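Sevside - Entraide maison
Rubrique Cuisine et rangement > Boîtes et conservation

Boîte à clips : le couvercle saute d'un côté dès que je ferme l'autre

Posté par plisse_menu, le 10 octobre 2022
566 vues

Bonjour à tous,

J'ai une boîte alimentaire Brakico rose pâle, couvercle blanc, achetée en mai dans un moment d'optimisme où je comptais préparer mes déjeuners le dimanche soir comme les gens organisés. Le problème : je clipse le loquet gris du haut, celui du bas se soulève. Je clipse le bas, le haut me regarde et s'ouvre. En appuyant avec l'avant-bras j'arrive à fermer les deux, et ça tient jusqu'au palier.

Elle passe au lave-vaisselle (panier du bas, je sais, je sais). Le joint a l'air en place. J'ai perdu une soupe de lentilles dans un sac à dos et je voudrais éviter la deuxième. Est-ce que ça se rattrape ou est-ce que je la recycle en boîte à boutons ?

Merci d'avance.

tartine44
44 messages

Poubelle. J'avais la même, pareil. Prends du verre.

Dantas_du_placard
Membre depuis 4 ans

Avant la poubelle, il y a quand même deux ou trois choses à regarder.

D'abord le joint. « A l'air en place », c'est ce que tout le monde dit. Sors-le complètement, avec le manche d'une petite cuillère, surtout pas un couteau. Lave-le à part, nettoie la rainure avec une vieille brosse à dents, laisse sécher les deux et remets-le en commençant par les angles. Si tu commences par un côté droit et que tu fais le tour, tu arrives au dernier coin avec une boucle en trop, que tu vas écraser en te disant que ça ira. Ça n'ira pas.

Ensuite le couvercle. Le panier du bas, je ne fais pas la morale, mais le plastique blanc et la résistance du lave-vaisselle n'ont jamais été bons amis. Pose-le à plat sur la table, joint retiré, et appuie sur un coin puis sur l'autre. S'il balance, il est voilé. Dans ce cas : dix minutes dans une bassine d'eau chaude du robinet (pas bouillante, on ne fait pas des pâtes), puis tu le remets sur la boîte vide, fermée, avec un dictionnaire dessus jusqu'au lendemain. Ça m'en a sauvé une sur deux, l'autre sert de soucoupe.

Dernier point, les clips. Chez moi celui du haut est plus gros que la languette du bas, et je ferme toujours le gros en dernier.

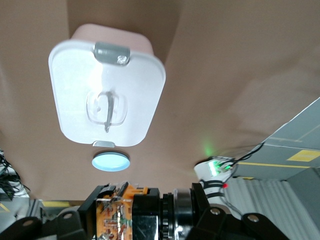 Et ne soulève jamais la boîte pleine par la poignée transparente du milieu. Elle est très bien pour retirer le couvercle, mais si tu lui confies un kilo de ratatouille tous les matins, tout le poids tire au centre et les bords finissent par bâiller. J'ai tenu 53 jours comme ça avant de comprendre, avec une nappe en moins.

Pour tester, remplis d'eau à moitié, ferme, retourne au-dessus de l'évier. De l'évier, pas du plan de travail.

Si ça fuit encore, Plisudum vend des joints au mètre. C'est presque le prix d'une boîte neuve, à toi de voir jusqu'où va l'attachement.

plisse_menu

C'était le joint, monté avec une jolie boucle dans un angle. Et le couvercle balance un peu aussi, il est sous l'annuaire - je n'ai pas de dictionnaire. Je referai le test demain avec de l'eau, les lentilles attendront.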